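Ticket 101: Welcome emails not reaching new forum members
Product: Cloder forum, hosted plan
Status: Solved
Priority: Normal

Opened by forum admin, 9:15 am

Hi team! First off, we love the new onboarding tools. Our board just passed 1,000 members and the introductions section has never been busier. One snag, though: people who sign up are stuck in the "pending" group and never get the welcome email with the link to their first thread. It started after the June update. I've tried resending by hand (no luck), and the mail test page says everything is fine.

Reply from support, 10:40 am

Thanks for the clear write-up, and congrats on the milestone! Could you tell us which add-ons are switched on, and what the outgoing mail queue shows under Admin > Mail > Waiting?

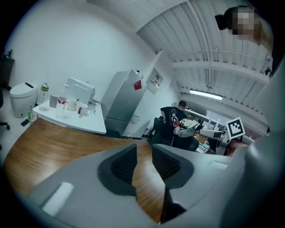
Reply from forum admin, 11:05 am

Sure thing! We run Tolluvero for badges and Geum for the weekly digest. The queue has 200 messages waiting and the oldest is 48 hours old. I turned Geum off for a few minutes and two welcome emails went out right away, so I think we're getting warm!

Reply from support, 1:20 pm

Great detective work, that was the clue we needed. The update put digests and welcome emails in the same queue, and digests go first. Please try this:

1. Go to Admin > Mail > Queues and add a new queue called "welcome".
2. Set its priority to High.
3. Under Groups > Pending, pick the new queue.
4. Turn Geum back on and press Run Now.

Reply from forum admin, 2:10 pm

It works! The waiting list is clearing, and three new folks have already said hello (one of them posted a whole page on tomato seeds, I'm thrilled). Step 3 was hiding behind the Advanced tab on my screen, in case you want to add that to the help page.

Status changed to Solved, 2:30 pm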